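Friday

Up at six to make the 7:13 bus with Shahla. She had signed us both up for the open day at Henska back in September and I had forgotten about it until she texted last night. It rained the whole way out. I wore the wrong shoes.

Henska is in the old Halliday building past the rail yard. They gave us stickers with our names on them and a paper cup of coffee, and there was a talk first in the front room. The man giving it was Cameron Stubbs. He runs the lab side. He said they started with one bench and now have nine, and that last month they recorded 1,588 tries at the same kind of job, which is moving dishes. Of those, 603 were done by a person steering the arms and the rest by the arms on their own. He put the numbers up on a slide and I copied them on the back of the bus ticket because Dad will ask.

After the talk they split us up. Our group went to the table at the back, which they call Drusano. All the tables have names and I didn't find out who picks them. It has two black arms, one on each side, and a wooden shelf across part of the back. The job was to get plates and dishes up onto the shelf and down again without knocking them together. Cameron told us to stay behind the tape and keep our bags off the floor.

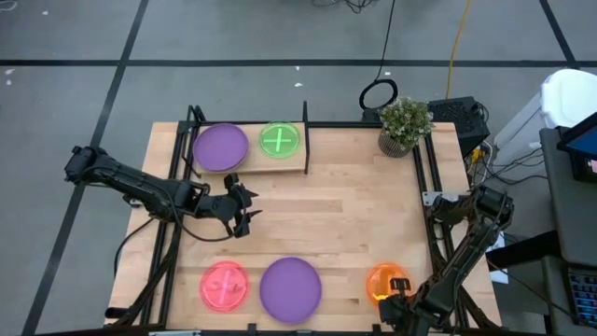
I had expected it to be faster. The arms stop a lot and seem to think about it, though Shahla says it is only waiting on the cameras. A boy of maybe ten asked if it ever breaks anything and Cameron said yes, mostly early in the week after they change the software. He didn't say why that was. The see-through dishes give more trouble than the solid ones, he said, as the cameras have a hard time telling where the edge is. I have the same problem with the glass door at work.

Shahla asked good questions about the grippers. She wanted to know how hard they squeeze and whether they can feel a dish slipping. They can't, on this setup. It goes by how far the fingers have closed. She is thinking of applying to Fondeo in the spring and they do something like this with packing, so she took two pages of notes. I took none besides the ticket.

We got sandwiches in the front room at noon. Egg or turkey. I talked to a retired machinist who had driven in from 123 miles away and thought the arms looked flimsy. He also said he would have liked one when his back went out.

Home by three. Shoes are by the heater with newspaper in them. Called Dad and read him the numbers, and he wanted to know what one of those tables costs. I didn't think to ask. Shahla might have it in her notes. Need to pick up bread and call about the car tomorrow.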